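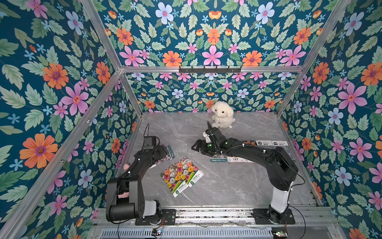
dogleg writes that the zero offsets should be redone before anyone touches the gripper force, and that he would not trust any wrist calibration taken before the base bolts were torqued.

I agree on the order. The bolts were done first. Full setup is below so the rest of the thread can pick at it.

Automation > Small Cells > Maintenance > Gendis two-arm cell, left wrist drift
Posted by marl_pit, August 25, 2020
227 views | 11 replies | 6 shares

The cell is called Gendis. Two arms on a common front rail, each on its own mounting plate, wrist camera on the left, circuit boards low at the front below the plates. Task is picking flat seed packets off the floor panel. Motion software is Jetness, stock config except for the speed limits.

Symptom: after a long run the left tool point reads high at the back of the floor. Error is up to 6 mm at full reach and close to nothing near the rail. Right arm holds its position. Homing clears it for a while, then it returns.

Done so far:
- base plate bolts removed, cleaned, torqued, marked
- left shoulder zero retaken against the pin
- both power connectors reseated
- wrist camera mount checked for play, none found

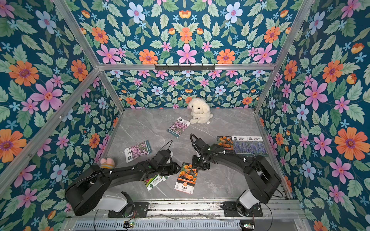

The left shoulder joint was opened last October for a bearing and closed again with the original screws. I did not replace the thread locker at that time. It may be relevant. I have no log from before that service, so I can't say whether the error is older.

ohmsweep wrote:
Error that grows with reach is an angle error, and the shoulder is the first suspect. Clamp the upper link, put an indicator on it and load the forearm by hand. If the needle moves and stays moved, the hub screws are slipping. No need to guess from camera data.

4th_axis wrote:
I'd look at the cable first. A wrist cable with a short loop pulls the last joint up when the arm is stretched out, and the effect is also worse at reach. We had the same complaint on a Crabtree bench arm at Trumidholm and it was one clip. Free the clip nearest the wrist, give the loop more slack, run it again.

ohmsweep wrote:
Cable tension would not clear on homing. Slipping hub screws might.

4th_axis wrote:
It would if he homes with the arm folded and then measures before the cable has worked its way back through the clips. Five minutes to rule out. Pulling the shoulder is an afternoon.

marl_pit wrote:
Tried the clip. With slack at the wrist the error at the back went down by a third. It did not go away. So there is some cable in it, and something else. Indicator test is next.

dogleg wrote:
What are you measuring against? If the height comes from the wrist camera finding a packet, you are measuring the packet too.

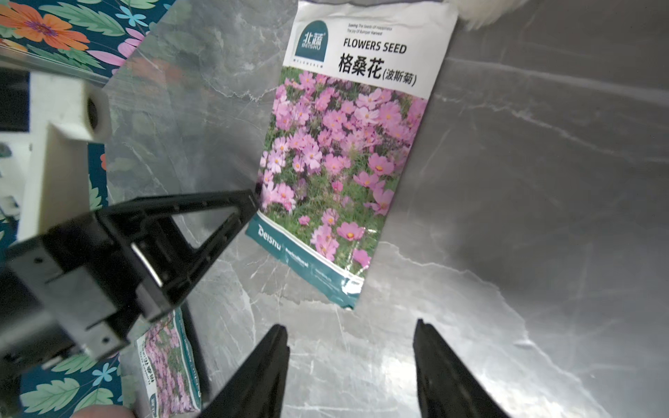

marl_pit wrote:
Height comes from the wrist camera, yes. Exposure is fixed and the detection threshold is at 215. The film on these packets is crinkled and slightly shiny, and the floor throws bright reflections close to the right finger, so an edge fit can land on glare when it should land on the header. I will repeat the test on a matte gauge block and post both sets.

dogleg wrote:
Do that before the shoulder comes apart. Drop the threshold as well, 215 is too close to clipping for that floor.

ohmsweep wrote:
Disagree on touching the threshold now. Change the target, leave the camera settings alone, otherwise the two sets can't be compared.

dogleg wrote:
Fair. Target first, threshold after.

marl_pit wrote:
Gauge block result: error at the back of the floor is smaller again but still there, and the indicator moved on the upper link and did not return. Hub screws are coming out tomorrow. New thread locker, torque in two passes, zero retaken, then the clip goes back with the longer loop.

4th_axis wrote:
Mark the cable at the clip with a paint pen so you can see if it creeps.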